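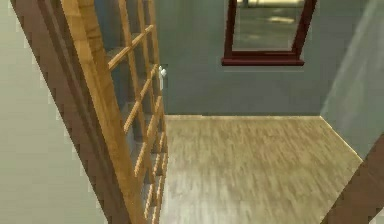 Janelas novas no edifício Vurholm: o que muda e o que fica na mesma

A substituição das janelas do edifício Vurholm arranca a 1 de fevereiro, pela fachada norte, e segue depois para o lado do pátio. A obra foi adjudicada à Daltik, que já tinha feito a cobertura, e abrange 40 apartamentos e as duas escadas. Quem mora nos pisos térreos será contactado em separado, porque as portas para o pátio têm medidas próprias e ainda estão a ser fabricadas.

O motivo principal é o ruído. Desde que a avenida passou a ter duas faixas em cada sentido, as queixas aumentaram, sobretudo nos quartos virados a norte. As janelas atuais são de vidro simples e muitas já não fecham bem. As novas terão vidro duplo com lâminas de espessura diferente, uma solução que corta melhor o som do trânsito do que duas lâminas iguais.

Convém ter expectativas realistas. O vidro duplo reduz bastante o ruído que entra pela janela, mas não resolve o que entra por outros lados. As caixas de estore são o ponto fraco mais comum. Vão ser forradas por dentro durante a obra, sem custo adicional, desde que o morador deixe o acesso livre. As grelhas de ventilação mantêm-se, com um modelo acústico. Não devem ser tapadas com fita nem com jornal, como foi visto em vários apartamentos na última vistoria. Um quarto sem renovação de ar ganha humidade em poucas semanas, e com janelas mais estanques o problema aparece mais depressa.
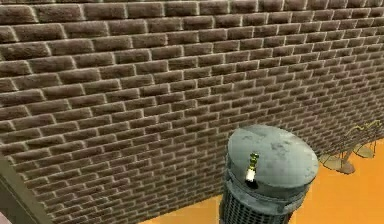
O ruído entre vizinhos é outro assunto e não fica incluído nesta empreitada. Recebemos várias perguntas sobre isto e a resposta depende muito da parede em causa. Uma parede de tijolo à vista, com as fiadas desencontradas e juntas claras entre os tijolos, costuma portar-se bem com vozes e televisão, desde que as juntas estejam cheias. Se houver falhas na argamassa, o som passa por aí e vale a pena repará-las antes de pensar em painéis. Já as divisórias leves, montadas em obras posteriores, deixam passar quase tudo e só melhoram com uma segunda placa e lã mineral no meio. Quem quiser fazer este tipo de trabalho por conta própria tem de pedir autorização por escrito, como até aqui.

Quanto às portas interiores, a recomendação é simples: um vedante na soleira faz mais diferença do que trocar a folha. A Grokex tem vedantes ajustáveis e dá desconto a moradores do edifício mediante apresentação do último recibo de condomínio. Não é obrigatório comprar lá.

Como vai decorrer a obra

Cada apartamento ocupa a equipa um dia, às vezes dia e meio quando há varanda. Os moradores recebem aviso na caixa do correio uma semana antes. Pedimos que afastem os móveis das janelas, retirem cortinas e varões e cubram o que for sensível ao pó. A equipa leva as janelas velhas no próprio dia e aspira no fim, mas a limpeza fina fica a cargo de cada um. Os animais devem ficar noutra divisão, com a porta fechada.

O elevador da escada B será usado para transportar vidros durante a manhã. Nesse período os moradores da escada B podem subir pela escada A e atravessar pelo corredor do sótão, que ficará aberto - a luz funciona com sensor e demora um pouco a acender.

Quem não puder estar em casa no dia marcado pode deixar a chave na portaria, em envelope fechado e assinado, ou pedir nova data. As remarcações passam para o final da lista e, nesses casos, a obra pode ficar só para setembro.

A medição acústica depois da obra será feita pela Weerakoon em quatro apartamentos, dois em cada escada. Os interessados em ceder a casa para a medição podem inscrever-se na portaria. É preciso silêncio dentro de casa durante cerca de uma hora, com frigorífico e máquinas desligados.

O pagamento segue o plano já aprovado em assembleia, com a quota extraordinária incluída no recibo mensal. Dúvidas sobre valores devem ser enviadas por escrito para a administração, com indicação da fração e da escada.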